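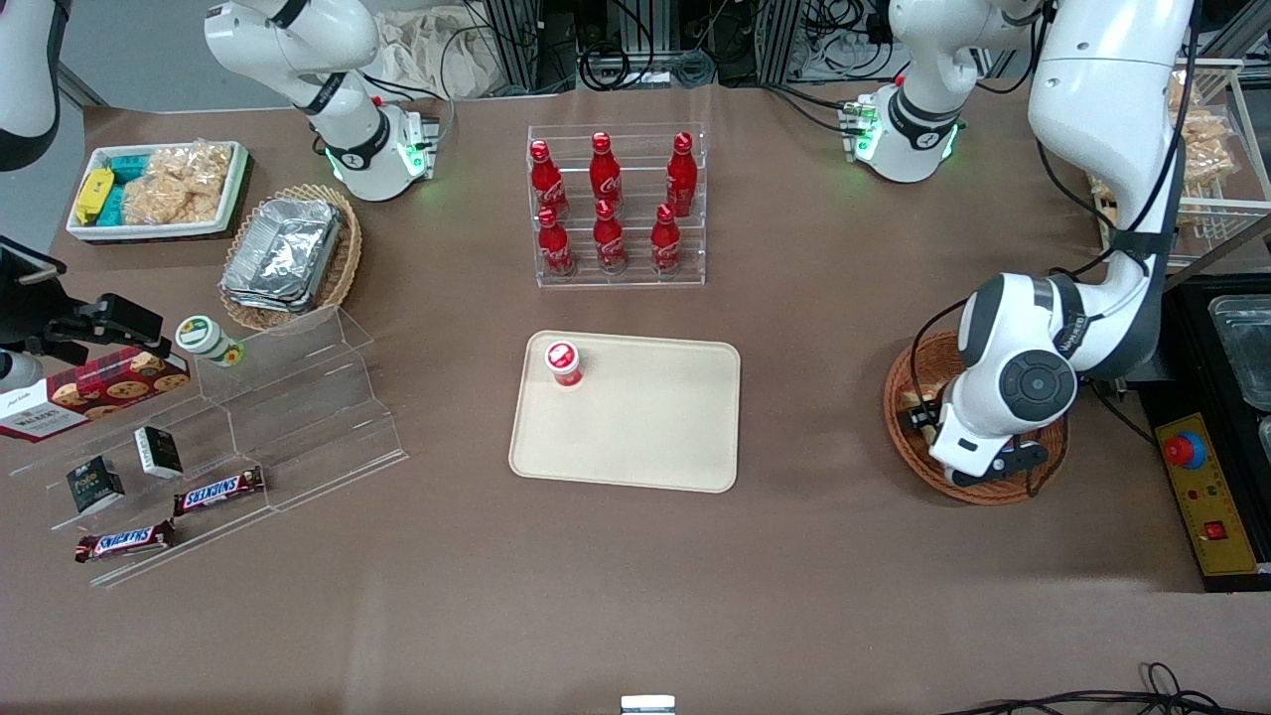 Home | Topics | Structures | Ask | Members

Load figures for mezzanine storage floor

October 29, 2026 — posted by Tien-fu Lai

Our office is checking a steel mezzanine at the Nasero depot. The 2 drawings disagree: one lists an office floor load, the other general storage. The floor spans 6 meters between beams. Which figure governs, and must the partition allowance be added to the storage load?

Irkik

Design for the most severe use the owner intends. If goods will be stacked, the storage load governs, and the height of stacking should be stated on the drawings. A partition allowance applies only where movable walls are planned — confirm this in writing with the owner.

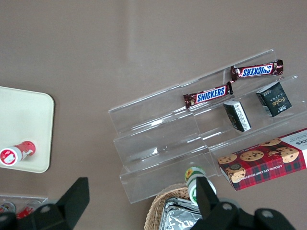

Clear tiered stand with two Snickers bars.

Tsao

Use the higher one. We always do.

Ikivari

I agree with Irkik, with one addition. Check the point loads under rack feet separately, as an even floor load will not cover them. On a similar floor reviewed in March, 13 base plates required thicker decking below. The columns and footings should also be checked for the revised load, and a load notice fixed at the head of the stairs.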